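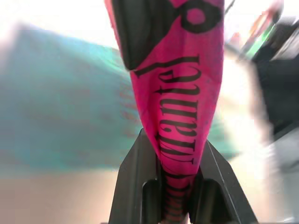 Ticket: black print on pink fabric item, hard to read and speckled after washing

Status: open, waiting on customer
Opened by: Gisela Gaete
Handled by: Struan Rankin, Jakstead Print Care

Gisela, 9:13 am
Hello! I hope this is the right place, the form on the Jakstead site had a lot of boxes and I may have picked the wrong one. I have a bright pink piece with black lettering running down it, a black ring up by one end and a big black curved shape next to the ring. It came from the Wamitus order we did for the summer fair. I've washed it twice now, warm, with the towels (I know, I know). The pink has come out a little uneven, paler along the creases, and there are faint dark specks here and there. Is that the ink coming off? I have a whole box of these and would hate to ruin the rest.

Struan, 10:40 am
Hi Gisela, you picked the right box, don't worry. It's bunched up pretty tight at the lower end, so I can't make out the word, and I can't tell much about the ink down there. The paler areas I can see follow the folds, and that might be nothing more than light on wrinkled cloth. The specks I'm less sure of. Could you try this when you have a minute?

1. Lay it flat on a white towel and smooth it out by hand. Please don't iron it yet.
2. Press a damp white cloth on the black ring for a slow count of 9, then lift it.
3. Do the same on a plain pink spot that has specks.
4. Tell me which cloth picks up color, if either one does.

Gisela, 1:25 pm
Did all that at lunch. The cloth from the ring came up clean, which made me very happy. The one from the speckled spot has a tiny bit of gray on it. I should probably mention there was a new charcoal towel in that second load, a Zürcher one my sister gave me, and it sheds like a cat.

Struan, 2:05 pm
Then my money is on the towel. Wash the piece by itself, cold, inside out if it has an inside, and skip the softener. Hang it up to dry. If the specks are still there afterward, send me a picture of it laid flat with the whole word showing and I'll pass it along to the print room. Leave the rest of the box unwashed until then, please.

Gisela, 2:11 pm
Will do, it's going in tonight. Thank you for being so patient with me!

2 comments | 0 shares

Related tickets
Trakau ink feels stiff after first wash
Can I iron over black lettering?
Lint from dark towels on bright fabric
Wamitus order: 100 pieces, wrong shade of pink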